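Ultrasonic vs spray for stencil cleaning, small shop

Started by padlift_pete, June 24, 2024

padlift_pete
We run 5 stencils on a busy day and I'm still wiping them by hand with IPA and lint-free cloth. The fine pitch apertures keep clogging and I'm sick of it. Been looking at a Davell ultrasonic tank, and a guy I used to work with swears by the Bruvus spray cabinet. Anybody run both?

marlo_smt
Spray, no question. We had an ultrasonic tank for years and it loosened the glue on our mesh frames. Two stencils went slack on us and printed like garbage after that.

tinwhisker
I don't buy that, marlo. What temp were you running? We've had ours set at 47 C with the Toseta water-based stuff since October and not one frame has let go. If you cook them in hot solvent, sure, the glue's going to give up.

marlo_smt
We ran it at whatever the manual said! Maybe the glue was bad, I'll give you that. I still wouldn't put a 453 dollar stencil in there again.

padlift_pete
OK so temperature matters, got it. How often do you change the bath? The sales sheet says every 100 stencils but it would say that, they sell the juice.

Csaba Dudás
We go longer than that, but we filter. I check it with a refractometer every morning and top up with DI water (the tap water here leaves spots all over the foil). One thing with either machine, wipe off the heavy paste first. Leave it on and you just end up with solder balls in the sump.

tinwhisker
Yep, and that sludge is hazardous waste in most places, so don't pour it down the sink. Benítez picks ours up by the drum.

padlift_pete
Good stuff, thanks both. Leaning toward the tank now, sorry marlo! I'll get a quote on the small one and ask about renting it for a month first. 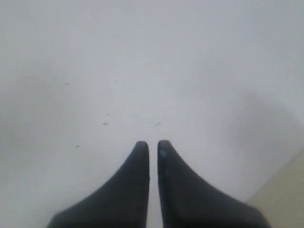
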